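De: Hussam Kanaan
Para: lista Pão e Fermento
Data: 12/2/20
Assunto: Re: tortilhas de trigo que racham ao enrolar

Chun-yin Fu escreveu:
> Fiz a receita da lista duas vezes e racham sempre na dobra.
> Uso a farinha Kaltton e água da torneira. Será da gordura?
> E quanto tempo deixam a massa descansar?

Olá, Chun-yin, olá a todos!

Que bom ver este assunto de volta, ando nisto desde maio e não me canso. Com a Kaltton também me rachavam, e a gordura não tinha culpa nenhuma: faltava descanso e faltava água quente. Agora deixo as bolas 40 minutos tapadas com um pano húmido (bolas de 48 gramas, dão uma tortilha de bom tamanho) e a massa estica que é uma maravilha! Quem tiver a farinha da Abou Jaoude, experimente, pede um bocadinho mais de água mas fica elástica como nenhuma outra.
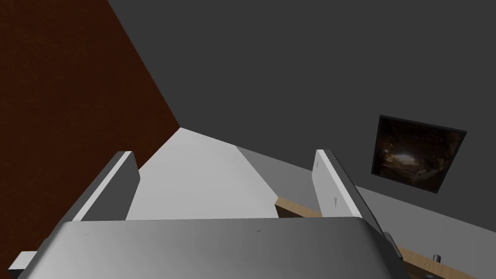
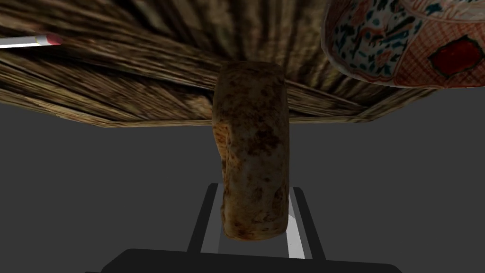 Quanto à chapa, bem quente e pouco tempo de cada lado, e depois logo para dentro do pano, empilhadas, para o vapor fazer o seu trabalho. A cor que procuro é a do rolo da segunda imagem, dourado com pintas castanhas e escuras. Se esperarem que fique toda morena, seca e parte na dobra, foi assim que estraguei a primeira fornada inteira.

Chun-yin, a tua água é morna ou fria? E alguém já tentou com metade de farinha integral? Estou cheio de vontade de experimentar no fim de semana.

Abraço,
Hussam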